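티켓: 블록 삽입 시연 수집 중 마커 추적 끊김
프로젝트: Ikik / 수집 스테이션 Ranell
상태: 진행 중
우선순위: 보통

증상
블록을 집어 트레이로 옮기는 시연을 기록하는데, 블록 마커의 자세 값이 중간에 비는 에피소드가 나옵니다. 오전에 받은 14개 가운데 3개가 그렇습니다. 영상과 관절 값은 끝까지 정상으로 저장되어 있고, 마커 자세 열만 비어 있습니다. 후처리 스크립트는 빈 구간을 직전 값으로 채우기 때문에 학습 데이터만 보면 블록이 공중에 멈춰 있다가 순간 이동한 것처럼 보입니다.

재현 방법
1. 기록기를 켜고 캘리브레이션 시트를 인식시킨다.
2. 원격 조작으로 블록 하나를 잡아 트레이 위로 옮긴다.
3. 내려놓기 직전에 손목을 돌려 방향을 맞춘다.
3번 단계에서 끊깁니다. 손목을 돌리지 않고 그대로 내리면 재현되지 않았습니다.

확인한 내용

10:20
조명부터 의심해서 밝기를 두 단계 올려 봄. 차이 없음. 원래 값으로 되돌림.

11:05
센서 케이블을 뺐다가 다시 연결함. 프레임 누락 로그는 그 전에도 후에도 없음. 케이블 문제는 아닌 것으로 봄.

13:40
기록 파일을 열어 끊긴 구간만 따로 봄. 세 건 모두 그리퍼 손가락이 마커 모서리에 걸치는 순간부터 값이 비기 시작함. 길이는 약 10프레임. 마커가 다시 다 보이면 바로 복구됨.

14:15
Britine 쪽에서 받은 추적 설정을 확인함. 모서리 네 개가 전부 잡혀야 자세를 내보내도록 되어 있음. 이전 스테이션 Alvarado에서는 가려진 동안 팔의 관절 값으로 블록 자세를 추정하는 옵션이 켜져 있었는데, Ranell로 설정을 옮기면서 빠진 것 같음.

15:30
옵션을 켜고 같은 동작을 다시 기록함. 빈 값은 없음. 다만 손을 놓는 시점에 자세가 살짝 튐. 추정값에서 마커 값으로 넘어갈 때 생기는 차이로 보이며, 시트 기준 캘리브레이션을 다시 해야 할 수 있음.

임시 조치
블록을 잡을 때 마커 아래쪽을 잡을 것. 손목 회전은 트레이 위가 아니라 들어 올린 직후에 할 것. 끊긴 에피소드는 지우지 말고 "occluded" 태그를 달아 따로 보관해 주세요. 복구 스크립트를 시험할 때 씁니다.

남은 일
- 후처리에서 직전 값 채우기를 끄고, 빈 구간이 있으면 에피소드를 보류 폴더로 보내기
- 두 팔과 시트 사이 캘리브레이션 다시 하기
- 자세가 튀는 폭을 재서 이 티켓에 추가하기
- 조작자 안내문에 잡는 위치 반영하기

캘리브레이션이 끝날 때까지 새로 받는 에피소드는 학습 세트에 합치지 않습니다. 9월에 받은 묶음도 같은 설정으로 기록되었으니 마커 자세 열을 다시 검사해야 합니다. 검사 결과는 이 티켓에 댓글로 남겨 주세요.

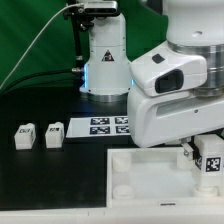
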